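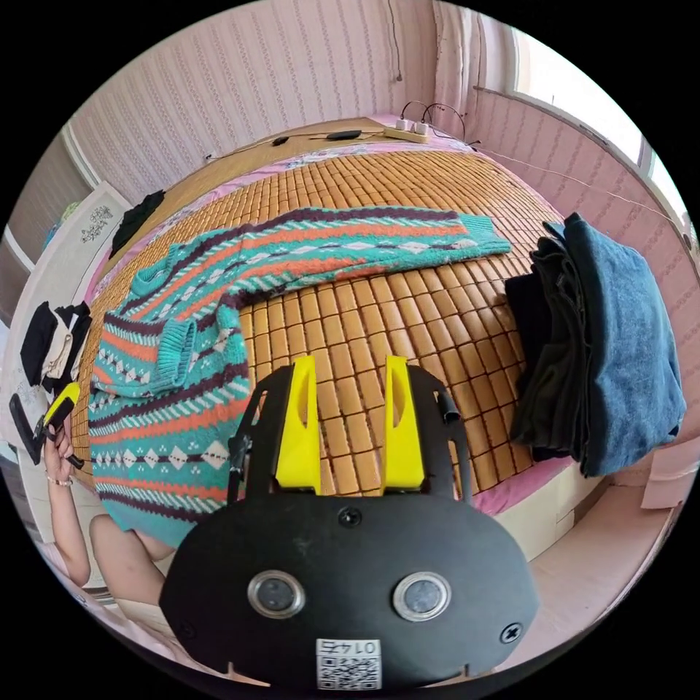
Folding and storing knits on a tile mat, stretch question

Forum: Clothing Care and Storage
Started 2020-10-28

ribhem_101
I fold laundry on the bed, on top of a bamboo tile mat. Most of it is jeans and dark basics, which go in a stack at the side and give no trouble. The problem is the patterned sweater, teal ground with horizontal stripes in orange, dark purple and white plus rows of white diamonds. After a season in the drawer the sleeves have a hard crease at the elbow and the hem has started to flare. Two questions.
1. Fold in thirds or fold in half with the sleeves crossed?
2. Does the mat matter? I suspect the gaps between tiles catch the yarn when I drag the sweater toward me.
Storage is a Brollis under-bed drawer, low, so hanging is not an option in the same place.

Skaluline_owner
Thirds. Lay it face down, bring each side in to the middle of the shoulder, double the sleeve straight back down the body, then fold the bottom third up and the top over. The sleeve bends at the shoulder and the elbow stays flat. Crossing the sleeves puts two layers of bend in the same spot, and that spot is your crease.

flatdry
Disagree on face down for stranded patterns. If those diamonds are stranded, there are floats on the inside, and the fabric is thicker and less elastic than plain knit. A tight third compresses the floats along one line. I fold stranded sweaters once, in half lengthwise, and roll from the hem. No hard line anywhere.

Skaluline_owner
Rolling takes more height than a low drawer has. It also stretches the outer layer of the roll. Fine for a suitcase, poor for a season.

flatdry
It stretches the outer layer if you pull while rolling. Roll loose. I have done this since I bought my first Lindemann cardigan and the hems are flat.

ribhem_101
I don't know if mine is stranded. Label is gone. Inside has short strands running behind the diamonds, nothing behind the stripes.

flatdry
Then the diamonds are stranded and the stripes are plain. Plain bands between stranded bands will relax at different rates. Some of your hem flare could be from that and have nothing to do with folding.

tilemat2360
On the mat. I have used one for years. Bamboo tile mats are held together with cord or elastic thread, and the thread is exposed at the joints. On a new mat the tile edges are smooth. On an older one they splinter, mostly along the fold line if the mat is stored folded. Run an old nylon stocking over it. Wherever the stocking snags, the sweater will snag. Sand that tile edge with fine paper and wipe it down.
Also, do not drag. Lift the garment with both hands under the body and set it down again.

Skaluline_owner
Or put a sheet over the mat while folding. There is usually a sheet on the bed already. Roll the mat back to the foot end and fold on that.

tilemat2360
A loose sheet on a mattress gives a soft surface and you lose your straight edges. The mat is the better folding board. The tile rows are a ready-made grid, so you can line the hem up with one row and the side fold with another. My stacks came out the same width once I started doing this.

ribhem_101
The grid works. I had been laying the sweater diagonally because the bed is against the wall and I reach in from one side. Set it square to the tiles just now and the sides do match.

prundale_knits
A few points nobody has raised. Wash or at least air it before storage, and make sure it is fully dry. Cuffs and hem rib hold moisture longer than the body. Press the rib between two fingers near the seam, and if it feels cool, wait. For the flare, dampen the hem only, pinch the ribs closed by hand across the full width, and let it dry flat. Repeat if needed. No steam iron on the rib if there is acrylic in it, it will go limp and stay limp.

flatdry
Agree on the iron.

Skaluline_owner
Agree on the iron. Still thirds.

prundale_knits
Either fold is fine if you open the sweater once in mid-season and refold it on a different line. I refold mine in July. Put the denim at the bottom of the drawer and the knit on top. A sweater under a stack of jeans will crease however it was folded.

ribhem_101
Jeans were on top of it. Moved. Stocking test found 3 bad tiles, all near one edge. I will sand those, do the damp hem, and try thirds first, given the drawer height. If the elbow crease is still there next season I will switch to the roll.

flatdry
Roll loose when you do.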